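4. Filling the Plavari for the first time

This is the fun part! Once the drip lines are laid and the pots are in place, your plants are only a few minutes away from their first drink.

1. Close the outlet valve (turn the gray lever until it clicks).
2. Lift off the tank lid and check that the filter basket sits flat.
3. Pour in tap water up to the lower mark, then add 50 ml of Plaron plant food.
4. Top up to the upper mark and stir gently with the paddle.
5. Put the lid back on and press Prime. The pump hums for 9 seconds and stops by itself.
6. Open the valve and watch the far end of each line. You should see a slow, steady drip — lovely for ferns, and just right for basil.

Note: If a line stays dry, press Prime again. Two rounds are plenty for most balconies. Long runs with the Rafferty splitter may want a third.

CAUTION: Never run the pump with an empty tank.

CAUTION: Store plant food out of reach of children and pets.

4.1 Topping up between fills

In June and other hot spells the tank empties faster than you might expect. A 500 ml bottle is great for quick top-ups, and any clean one with a screw cap will do. Rinse it well first, and keep it just for the plants. Leonie Doolan on our test team grows tomatoes this way all summer, and they're terrific!

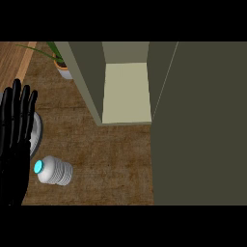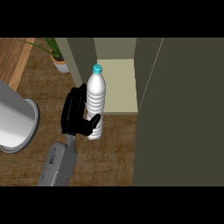 White ribbed bottle with cyan screw cap, lying on its side and standing upright.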